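드룰토마 파지력 잔류 고장

드룰토마 파지력 잔류 고장(Drultoma 把持力殘留故障)은 컬트덴(Cultden)의 소형 협동 로봇 팔 드룰토마에서 발생한 제어 결함이다. 그리퍼가 물체를 놓으라는 명령을 받은 뒤에도 손가락 구동부의 목표 전류가 영으로 돌아가지 않고 직전 파지값의 일부를 유지하는 현상을 가리킨다. 내부 문서에서는 '잔류 파지' 또는 오류 번호를 따 '467번 고장'으로 불렸다. 펠린베르크(Felinberg) 시험실의 과일 이송 시험에서 처음 재현되었으며, 2023년 9월 17일에 배포된 제어기 갱신으로 수정되었다.

개요

드룰토마의 그리퍼는 두 개의 손가락이 평행하게 움직이는 전동식이다. 손가락마다 위치 제어 루프와 전류 제어 루프가 이중으로 구성되어 있고, 접촉이 감지되기 전에는 위치 제어가, 접촉 이후에는 전류 제어가 우선한다. 무른 물체를 다룰 때는 전류 상한을 낮추는 '연성 파지' 방식이 적용된다. 고장은 연성 파지 상태에서 위치 제어로 되돌아가는 구간에서만 나타났고, 단단한 시편을 쓰는 표준 검수 항목에서는 검출되지 않았다.

증상은 두 가지로 나뉜다. 첫째는 개방 지연으로, 손가락이 명령 시점보다 늦게 벌어진다. 둘째는 비대칭 개방으로, 한쪽 손가락이 먼저 열리면서 물체가 반대쪽으로 밀린다. 과일을 바구니에 내려놓는 작업에서는 두 번째 증상이 특히 문제가 되었다. 물체가 의도한 위치를 벗어나 바구니 벽에 닿거나, 손가락 끝이 바구니 테두리에 걸릴 수 있기 때문이다.

시험 환경

펠린베르크 시험실의 이송 시험은 감귤류 한 개를 집어 직조 바구니에 넣고 다시 꺼내는 동작의 반복으로 구성된다. 감귤류는 표면이 무르고 꼭지 쪽 형상이 품종마다 달라 연성 파지의 평가 대상으로 쓰인다. 바구니는 테두리가 굵고 높낮이가 고르지 않아 손가락의 접근 여유를 확인하는 데 이용된다. 위치 보정에는 손목 카메라의 영상이 사용되며, 영상은 관절각 및 구동 전류와 같은 시각 기준으로 기록된다.
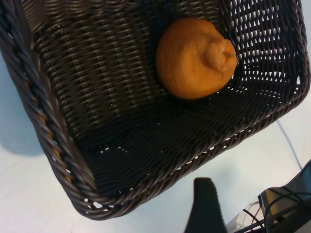 손목 카메라로 본 이송 시험. 꼭지 부분이 솟은 감귤류 한 개가 짙은 갈색 직조 바구니 안에 놓여 있다.

시험 절차에서는 손가락이 바구니 테두리보다 높은 위치로 후퇴한 뒤에만 팔의 수평 이동을 허용한다. 후퇴 여부는 손가락의 개방 완료 신호와 손목 높이로 판정한다. 그러나 당시 제어기의 개방 완료 신호는 실제 손가락 위치가 아닌 명령 발행 시각을 기준으로 생성되었다. 따라서 개방이 지연되어도 상위 제어기는 다음 동작을 시작할 수 있었다.

경과

최초 기록은 7월의 야간 연속 시험에서 나왔다. 60회로 설정된 반복 가운데 17번째 동작에서 팔이 보호 정지에 들어갔고, 기록 장치에 오류 467이 남았다. 이 번호는 본래 손목 힘 센서의 과부하를 뜻하는 범용 오류로, 그리퍼 이상을 직접 가리키지 않는다. 초기 점검은 센서 배선과 영점 보정에 집중되었으며 원인을 찾지 못하였다.

시험 책임자 아타아후아 마이히(Ataahua Maihi)는 전류 기록을 다시 분석하여 정지 직전의 개방 명령 이후에도 손가락 전류가 남아 있었음을 확인하였다. 이후 같은 조건에서 시험을 다시 수행하여 14건의 잔류 파지를 추가로 기록하였다. 보호 정지로 이어진 것은 그 일부였고, 나머지는 물체의 위치만 틀어진 채 정상 종료로 처리되었다. 이 때문에 결함이 이전 시험에서도 발생하였으나 집계되지 않았을 가능성이 제기되었다.

인명 피해는 없었다. 손상은 손가락 패드의 마모와 시험용 과일의 껍질 눌림에 그쳤다.

원인

원인은 전류 제어 루프의 적분항 처리에 있었다. 연성 파지 중에는 전류 상한이 낮아 목표 파지력에 도달하지 못하는 경우가 있으며, 이때 적분항에 오차가 누적된다. 설계상 개방 명령이 내려지면 적분항을 초기화해야 하지만, 전류 제어에서 위치 제어로 전환되는 주기와 개방 명령이 겹치면 초기화 구문이 실행되지 않았다. 누적된 값은 전환 후의 위치 루프에 보상값으로 전달되어 손가락을 닫는 방향으로 작용하였다.

두 손가락의 제어 주기는 완전히 동기되지 않으므로 한쪽만 초기화가 누락되는 경우도 있었다. 비대칭 개방은 이 조건에서 발생한다. 접촉이 오래 지속될수록 누적값이 커져 증상도 뚜렷해졌다.

근접 영상에 의한 판정의 한계

카메라 영상만으로 잔류 파지를 판정하려는 시도는 초기 조사에서 채택되었다가 철회되었다. 손목에 고정된 카메라는 물체에 가까워질수록 시야가 좁아지고 초점 범위를 벗어나는 영역이 늘어난다.
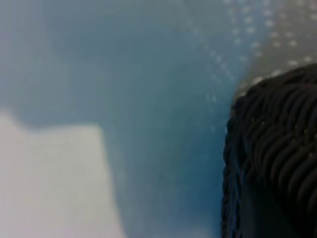
잔류 파지의 판정에는 손가락과 물체, 주변 구조물의 상대 위치가 모두 필요하다. 근접 상태의 영상은 이 조건을 충족하지 못하는 경우가 많다. 검은 직조물의 굵은 가닥은 오른쪽에서 하나하나 구분될 만큼 선명하지만, 중앙과 왼쪽의 청회색 배경은 흐려져 윤곽을 특정할 수 없고, 왼쪽 아래의 흰 영역도 종이인지 다른 물체인지 판별되지 않는다. 이러한 영상에서 추출한 특징점은 한쪽으로 편중되므로 거리 추정의 오차가 커진다. 개정된 절차는 근접 구간의 영상을 보조 자료로만 취급하고, 개방 여부는 손가락 엔코더와 전류값으로 판정하도록 규정한다.

안전상의 의미

협동 로봇에서 파지력의 잔류는 두 방향의 위험을 가진다. 하나는 작업자의 손가락이나 장갑이 물린 상태에서 개방 명령이 이행되지 않는 경우이고, 다른 하나는 물체를 놓은 것으로 판단한 팔이 물체나 용기를 끌고 이동하는 경우이다. 연성 파지의 전류 상한에서는 전자의 힘이 제한되지만, 후자의 경우 팔 관절의 출력이 작용하므로 파지력 상한만으로는 위험이 줄어들지 않는다.

보호 정지 이후의 복구 절차도 개정 대상이 되었다. 종전 설명서는 오류 해제 후 개방 명령을 다시 보내도록 안내하였으나, 잔류 파지 상태에서는 재명령에도 손가락이 열리지 않을 수 있다. 개정판은 구동 전원을 차단하고 수동 해제 레버로 손가락을 벌린 뒤 적분항을 초기화하도록 하였다.

조치

배포된 갱신에는 다음 변경이 포함되었다.

적분항 초기화를 제어 방식 전환과 분리하여 개방 명령 수신 시 항상 실행한다.
개방 완료 신호를 엔코더 측정값에 근거하여 생성한다.
개방 명령 후 제한 시간이 지나도록 전류가 남아 있으면 팔의 이동을 금지하고 그리퍼 전용 오류를 발생시킨다.
두 손가락의 위치 차이가 허용치를 넘으면 개방을 중단한다.

갱신을 적용할 수 없는 구형 제어기에 대해서는 연성 파지의 사용을 제한하고, 개방 명령과 팔 이동 사이에 대기 동작을 삽입하는 임시 조치가 안내되었다. 대기 동작은 팔이 이동하기 전에 지연된 개방이 끝날 시간을 확보하지만 비대칭 개방은 막지 못한다.

관련 기종

같은 구동부를 사용하는 라이트풋(Lightfoot)은 이동 대차에 드룰토마의 팔을 얹은 기종으로, 동일한 제어 코드가 적용되어 있었다. 다만 라이트풋은 대차가 움직이기 전에 그리퍼 전류를 별도로 점검하므로 대차 주행 중의 끌림은 보고되지 않았다. 팔만 움직이는 구간에는 이 점검이 적용되지 않아 드룰토마와 같은 갱신 대상에 포함되었다.

같이 보기

적분 누적(와인드업)
보호 정지
연성 파지
엔드 이펙터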